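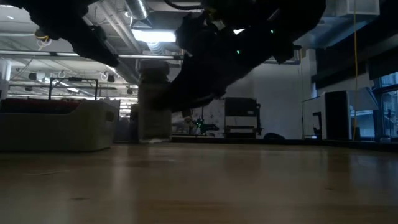 3.2 Recycled metal claims and how they were checked

Sellers of fine jewelry often describe their gold as recycled, but the word covers several different things. It can mean metal recovered from old jewelry, metal refined from electronics, or the filings and offcuts that every workshop has always sent back to the refiner. Only the first two take in material that had already reached a consumer. We therefore recorded the source of the metal separately from the label used to sell it.

The sample consisted of 11 product lines from four firms: Tesberg, Nota, Rustad and Parkari. For each line we asked the firm for the refiner's statement, the purchase record, and any outside audit. Requests went out in January, and replies received after 26th March were not used. Rocío Cusi read the documents first and Ritva Ruotsalainen read them again without seeing the first set of codes. Where the two differed, the stricter reading was kept.

Five of the lines had a refiner's statement that named the type of source. The others had a supplier letter with the word "recycled" and no further detail - in one case the letter was older than the product line it was meant to support. Rustad sent purchase records but asked that prices be removed, and this was done before coding.

Workshop scrap needed its own rule. Fine metal is lost to benches, clothing and the floor during filing and polishing, and sweepings are usually collected and refined. The Tesberg site has a smooth wooden floor (Figure 1), while Parkari uses mats at each bench. We counted sweepings as internal scrap in both cases, whatever the firm called them.

Stones were left out of this part of the study. Claims about lab-grown stones depend mostly on the energy used to make them, and the records we had did not cover it. They are taken up in Section 3.3.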